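Last updated: October

FOR IMMEDIATE RELEASE

Branedero Ends Its Long Relationship With the Word "Scoop"

Refill grocery chain to price all dry goods by weight, retire the house scoop, and apologize for the lentils

POLTURIS, October: Branedero, the refill grocery chain, today announced that it will stop selling rice, beans, flour, oats and other dry goods by the scoop and will sell them by weight, as has been common practice in most of the world for some time.

The change takes effect this month in all 21 Branedero stores. It covers every open bin in the dry aisle, 901 products in all, from short-grain rice to a buckwheat blend that has sold poorly under three different names and will now sell poorly by the ounce.

Branedero has priced by the scoop since its first store opened in Polturis. The idea was simple. A customer took a scoop from the hook, filled it, tipped it into a jar from home and paid a flat price per scoop at the register. There were no scales to wait for and no stickers to print. The company described the system in its early advertising as "shopping the way it used to be," without saying where or when.

The trouble was that the scoops were not all the same. An internal review this spring compared scoops from every store and found that the largest in use held 2 times as much as the smallest. Both were hanging in the Morikawa Street store, on neighboring hooks. Regular shoppers at Morikawa Street are understood to have known this for years.

"We were asked how big a Branedero scoop is, and we put together a meeting to answer the question," said Shigeru Maruyama, director of stores. "The meeting ran long. By the end of it we had agreed to buy scales."

The review also looked at what happens between the bin and the jar. A level scoop and a heaped scoop cost the same under the old system, and the company's written policy asked customers to use "a fair scoop." Staff were not trained to recognize one. In the case of red lentils, which heap unusually well, the company was selling below what it paid in a majority of stores. Shredded coconut, which hardly settles at all, went the other way, and Branedero would like to take this opportunity to say it is sorry to anyone who bought a lot of coconut.

What is changing

Each store will have customer scales at both ends of the dry aisle. Shoppers weigh the empty jar, print a label with that weight, fill the jar, and weigh it again at checkout. The register subtracts the jar. Customers who forget to weigh the jar first may ask a member of staff, who will pour everything out into a pan and start over with as much good humor as the hour allows.

Prices will be shown per pound in large type and per ounce in smaller type. For the first 60 days, bin labels will also carry the old scoop price, crossed out, so that customers can see which way things have moved. Most have gone down slightly. The lentils have not.

Scoops will remain in the bins as tools for moving food from one place to another. They will no longer have any financial meaning.

Jars, cups and other vessels

Branedero has never been strict about what customers bring, and will go on not being strict. The new scales accept any clean container that fits on the plate, up to the size of a large stockpot. Customers have asked in advance about cookie tins, a watering can and a pillowcase. The answers are yes, yes if it has never been used, and please see the manager.

For anyone arriving empty-handed, stores will stock a small range of lidded containers from Brorus, sold at cost and also available on loan against a deposit. Brorus worked with the company on the label format, which sticks firmly to glass and plastic and comes off again in warm water. Earlier versions of the label did one or the other.

Buying very small amounts

One effect of weighing is that there is no longer a minimum purchase. Under the old system the least a person could buy was one scoop, whatever that was. From this month a customer may buy a single spoonful of anything in the aisle and pay for exactly that.

The company expects this to matter most with spices, seeds and the more ambitious flours. People tend to try a new grain once, dislike it, and keep the rest in the back of a cabinet until they move house. A few spoonfuls is enough to cook a test portion and come to a decision. Branedero would prefer that customers find out about amaranth this way.

It also makes ordinary kitchen arithmetic easier. A recipe that calls for three tablespoons of sushi rice can be shopped for as written. Those who already weigh ingredients at home will find that the numbers match. Those who don't are welcome to carry on, and the company has no opinion about it, although Mr. Maruyama does and can be asked.

The Polturis pilot

The new system was tried first at the original Polturis store. Checkout took longer in the opening week and then returned to its usual speed, which in Polturis was never a selling point. Complaints about pricing fell. Complaints about the scales rose, nearly all of them concerning the beep, and the beep has been turned down.

One unexpected result was a quieter aisle. Customers had been in the habit of tapping the scoop on the bin's edge to settle the contents and make room for more. With nothing to be gained by it, most of them stopped. A few still tap. Store staff believe they simply enjoy it and have been told to leave them alone.

"I shopped there on a busy afternoon to see how people were getting on," said Maruyama. "A man told me it was much better before. I asked him what he used to buy and he said lentils."

What happens to the old scoops

The retired scoops will be sold in stores while they last, by weight. Customers hoping for one of the large ones from Morikawa Street should know that both have already gone missing.

Frequently raised points

Gift cards and store credit are unaffected. Punch cards offering a free scoop after ten will be honored through the end of the crossed-out-price period, at a set weight of one pound per free scoop. The company considers this generous and has been advised not to repeat the offer.

Liquids, including oil, vinegar and dish soap, were always sold by volume from marked pumps and are staying that way. Eggs are still sold by the egg.

Stores will open at their normal times during the changeover. The dry aisle in each location will close early, at 6 p.m., on the evening its scales are installed. 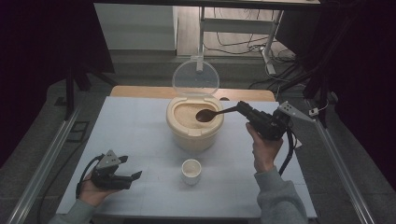
About Branedero

Branedero operates 21 refill grocery stores selling dry goods, oils, household soap and a limited selection of produce, without packaging where possible and with a paper bag where not. The company is based in Polturis, above the original store, and can usually smell the coffee bin from the office. Press questions may be sent to the communications desk at the Polturis address, which is staffed in the mornings.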